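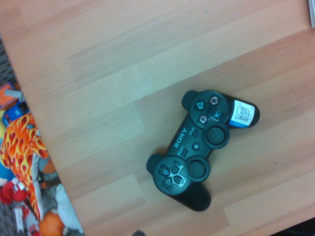 Sony pad on an oiled table, will it mark the wood?

Posted by Florêncio Coelho, 11 March 2022

We finally have a proper wooden table in the games corner and I love it! Lovely strips of pale tan and pinkish brown, all joined up. My PlayStation pad lives on it between games (two sticks, no stand) and my brother says the grips will leave marks in the oil finish. Is he right? I gave it one coat in January. I'd rather not hide that grain under a mat!

Albertina Bettencourt
Gorgeous, isn't it, when the strips all come out different shades! Some rubbery plastics can leave a dull patch on oil that hasn't cured, but yours has had weeks. Wipe the pad with a barely damp cloth now and then (hand grease is the real culprit) and move it about a bit. I'd put on a second thin coat too, leave it 48 hours and buff it like mad. Such a satisfying job!

Roscoe Van Dusen
just get a stand

Wai-kit Yau
Seconding the extra coat! I did mine with Ledley oil and an old T-shirt and the colour went so rich. Try a bit underneath first. My pad sits on it every night and there's not a mark after 40 evenings or more of football games.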